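Tivosell Bead & Cord Restringing Kit, Large 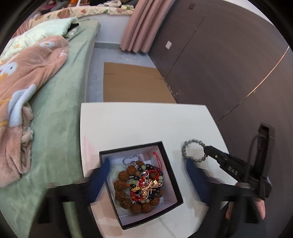 Restring bracelets and short necklaces at home. One kit, nearly everything you need except the beads. Stretch cord, waxed cord, nylon thread, needles, glue, crimps, a bead board and a case to keep it in.

Item no. 1660
In stock, ships from Skidham
Ships Monday thru Friday, orders in by noon go same day

What you get

Stretch cord, clear, 3 spools (thin, medium, thick)
Stretch cord, black, 1 spool, medium
Waxed cotton cord, red, brown, black, natural
Nylon thread on cards, 6 colors, needle already attached
Crimp beads and crimp covers, silver tone and gold tone, 482 pieces in all
Jump rings, mixed sizes, in the little round tub
Collapsible-eye needles, pack
Bead board, gray flocked, three channels
Bead stoppers, 1 pair
Jewelry glue, small tube
Zip case with elastic loops

No pliers in this one. You want the set with pliers, that's item no. 1280, same case, a bit heavier. Flat nose, round nose, side cutter. If you already own a decent pair save your money.

Which cord for what

Thin stretch: seed beads, small pearls, anything with a tiny hole.
Medium stretch: most stone bracelets. If your not sure use this one.
Thick stretch: wood beads, seed beads of the big natural kind, chunky stuff with wide holes. Won't go through small drill holes, don't force it.
Nylon: knotting between beads. Jade, pearls, anything soft that you don't want rubbing.
Waxed cotton: braided bracelets, sliding knots, hanging a charm. Takes a knot very well. Fades some with daily wear, red more than the others.

Pre-stretch the elastic before you string. Pull it a few times, hand over hand, then cut. Skip this and the bracelet goes slack in a couple weeks and gaps show between the beads. Most of the "cord is bad" emails we get are this.

Knot: surgeon's knot, pull snug, pull again. Dab of glue. Leave it overnight. Trim after, not before. Tuck the knot into the bead with the biggest hole.

Rough drilled stones cut cord. Run a bead reamer thru the hole first (not in the kit, see Tools). Same for cheap metal spacers, check the edges with a fingernail.

Changed since last version

The glue. Old one was the Vasseur precision tube with the metal tip, which clogged. New tube has a plastic brush cap. Dries slower but you can get it off your fingers.
The case zipper is now two-way.
Green waxed cord dropped, brown added.
If you have the old kit the refills still fit the loops. Same spool size.

Refills

Stretch cord, single spool, any thickness
Nylon cards, sold by the color or as a set
Crimps, silver tone or gold tone, small bag
Glue, new tube only
Bead board on its own, currently out, back in April

We don't sell the case seperately. Sorry, people ask.

Size and care

Case closed is small enough for a desk drawer, not for a coat pocket. Wipe clean, don't machine wash. Keep the elastic out of the sun, it goes brittle. Glue cap tight or it's gone in a month. Bead board: lint roller works.

Storing finished pieces: lay elastic bracelets flat, don't hang them on a hook. Chains in their own bag, closed clasp. Wire pieces on top of the pile or by themselves, they bend.

Not for kids under six. Small parts, needles.

Works with Prernum bead trays?

Yes, the board sits inside the large Prernum tray. Does not fit the medium. Lid won't close with the board in.

Shipping and returns

Flat rate on this item. Free if you add the plier set or any two refills. Returns within 30 days, case and spools unopened. Opened glue we can't take back. Missing a spool or the needles? Write us with your order number and we'll mail the part, no need to send the whole kit back.

Wholesale: cartons of 6, one item number per carton, no mixing. Ask for the trade sheet.

Colors of cord vary a little from batch to batch. Brown especialy. If you need two spools to match order them together and put a note in the box at checkout.

Page updated November 15, 2020

See also: bead reamers, knotting tweezers, sliding knot cord packs, spare jump rings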